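4.2 Handling padded garments with two hand-held grippers

Figure 3. A quilted maroon garment held with two hand-held grippers, seen from the camera on one of them.

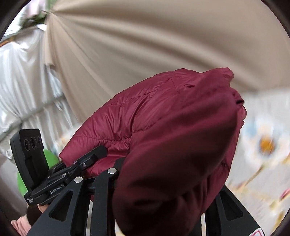 Why keep padded clothing in the set at all, one reviewer of our earlier draft asked, when it gives the policy so little to hold on to and flat items such as towels already make a hard enough test? The same reviewer suggested we report it separately or drop it, and added that a single average over all garments would hide whatever was going on.

We took the second half of that advice gladly, and we are grateful for it, but we have kept the padded items in. People own coats and quilted jackets, and a folding system that gives up in November would not be of much use in a home. Padded cloth also brings out a problem that we care about a good deal and that thin cloth mostly lets us ignore: the garment gets in the way of the camera that is supposed to guide the hand. In Figure 3 a dark, out-of-focus fold hangs close to the lens and hides the middle of the nearer gripper along with much of the garment behind it. The stitching and seams farther back remain readable, and so do the fingertip of the second gripper and the place where it presses into the fabric.

This is the kind of view we had in mind when we designed the Dristley split. The full Histora collection holds 2,565 episodes, all of them recorded in furnished rooms with the curtains, plants and patterned fabrics left where they were. Out of these we set aside 90 episodes with padded garments for testing only, covering 14 separate items, none of which appears in training. Each episode was labeled by hand for the stretches in which the gripping point is hidden from its own camera — a slow job, and one we would plan for more generously next time.

We then trained two versions of the Stellari policy for 2,000 steps each, starting from the same weights. The first sees only the view from the hand it is controlling. The second sees both wrist views, and learns to lean on the other hand whenever its own view is blocked. On thin garments the two are close enough that we would not want to argue for either. On the padded split the two-view version does clearly better, and most of its advantage comes from the labeled stretches, when the single-view policy tends to close too early and pinch the outer shell without catching the filling underneath.

Deep folds that cover both cameras at once still defeat both versions. The Villanueva baseline, which pauses and lifts when it loses sight of the cloth, copes with some of these cases, though it is slow, and we come back to it in Section 5.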